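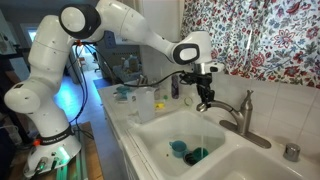

The bus to Eltitz leaves at 8:14 and we were almost late for it, since my sister had packed the sandwiches in the wrong bag and we went back for them. The ride takes one hour and the ticket cost 14 euros for both of us, there and return. It was Sunday, and many people had the same idea, so we stood until the second village.

We went for the open day of the Sfakianakis pottery works. The company makes glazed dishes, cups and also bigger ceramic pieces for kitchens and bathrooms. I have bought their bowls for many years and I wanted to see where they come from. They open the doors to visitors only one time in a year, in May, and the place is a long brick building beside the river, next to the old Drakico flour mill that is now closed.

At the gate we received a paper badge and a plan of the building. Our group was led by Chrysoula Stamatopoulos. She has worked there in the glazing department for a long time and she spoke slowly and clearly, for which I was grateful, because my sister understands less English than I do.

First we saw the clay room. The clay comes in blocks and it must rest before it is used. The smell is like a cellar after rain. We were allowed to press our hands in a piece of it and I regretted this, because the only water was on the other side of the yard. After it came the wheels, where two men were making the small cups of the Emia series. One of them made a handle and fixed it in less time than I need to tell it. He did not look up at us at all.

The kiln hall was the warmest part. The big kiln can take 366 cups in one firing if they are the small ones. A boy in our group asked what happens if one cup breaks inside, and Mrs. Stamatopoulos answered that a broken cup usually hurts only its neighbors, but a wet one can spoil a whole shelf. She showed us a shelf where this had happened. The glaze had run down and made a blue lake that was in my opinion more beautiful than the cups.

The glazing room I liked the most. There are 70 colors on the wall, on small tiles with numbers, and before the firing nearly all of them look gray or pink. We had to guess which gray becomes green. I guessed three correct and my sister five. She has mentioned it several times since then.

For lunch there was bean soup in the yard, served in bowls with small faults, and you could keep the bowl. The line was long and the benches were too few. Coffee was finished by one o'clock, so if you go, drink yours before the tour.

The shop I can recommend only with care. The prices for second-quality pieces are good, but the cardboard they give for packing is thin. I bought two plates and a butter dish. A large serving plate, number 359 in their catalog, I left there, as I could not imagine it on the bus. I am still thinking about it.

The last tour starts at three. The stairs to the glazing room are steep and there is no elevator. The bus back stops in front of the mill, on the side of the river.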